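16 September 2023

Saturday, and I went in anyway. The building is quieter on weekends as a rule but it wasn't today, most of the crew had turned up to get ahead of the November deadline. I'd told Ross Haldane I would have an answer on the fingers by Monday, so I spent the day on that and left the wrist camera for another time.

Two sets to compare. The Nunditz fingers are the ones we've had since the start, stiff, with a flat pad. The Gredine ones are softer through the middle and are supposed to wrap a bit around whatever they close on. Same body for both, same trigger, same spring. I wanted 200 closes on each set across the kitchen things, and I wanted them done by the same pair of hands so there'd be no arguing about who squeezes harder.

Started with the frying pan because it's the one everyone complains about. The handle is long and the weight is all out the far end, so if you take it near the tip the pan wants to roll in the grip. Pan on the cooker, pick up, hold for a count of 5, put it back.
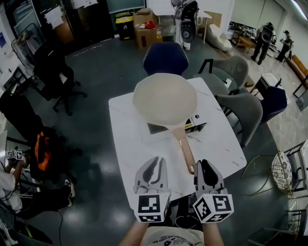

I kept the tally on paper. The spreadsheet is better in theory but I can't type with a gripper in my hand and I'm sick of putting it down every time. Nunditz rolled on the pan 51 times out of the 200. Gredine rolled 18. That's a bigger gap than I thought we'd see. On the small stuff it went the other way, though I didn't do a proper count there. The soft fingers are vague at the tips. Picking up a teaspoon with them is like doing it in gardening gloves, you get there but you have two or three goes at it first.

Stopped for lunch at half past twelve. Ate a cheese roll on the step outside and rang Mum.

After lunch I changed the fingers over again and repeated the first part of the pan run, to see if I was just getting better at it with practice. I was, a little. The stiff ones improved by a few rolls and then levelled off. Not enough to change the result. My forearm was sore by then and I noticed I was closing harder on the stiff ones without meaning to, so I wrote that down too. Ross will ask.

The tracking was the other thing. Mulligan (the small controller, we've given up calling it by its proper part number) lost the finger position a few times in the morning and I blamed the markers. Cleaned them, no difference. Then I swapped the cable for the shorter one from the drawer and it ran the whole afternoon without a dropout. So it was the cable. I've put tape on the bad one and written DEAD on it, because last time somebody put one back in the drawer and we all lost a day.

The opening width reads slightly different between the two sets as well. The soft pads compress, so the controller thinks the grip is tighter on the object than it is. I need to zero each set with the fingers just touching and then again with a known block between them. Did the first part, ran out of afternoon for the second.

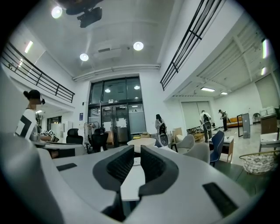 Can we use the same calibration for both sets of fingers?

Only if we're happy for the soft set to be wrong on anything thin. The offset matters very little on a mug and quite a lot on a fork. I'd sooner keep two files and name them properly, and make whoever changes the fingers load the matching one before they start.

Wrote that out more or less as above for Ross, plus the two pan numbers and the note about my arm. My recommendation is Gredine for the cookware tasks and Nunditz for cutlery, with a changeover at the break so nobody is swapping fingers in the middle of a run. He won't love it. He wants one set for the lot so the Mundton site can be kitted out the same way, and ordering two of everything costs more. There might be a middle option if Gredine will sell us a firmer tip. I'll email them Monday.

Still to do: the block test, the teaspoon count done properly, and someone with smaller hands to repeat the pan. Mine aren't typical and the trigger reach is long.

Packed up at ten to five. Left the charger at work again. Leftover soup, washing on, bed early.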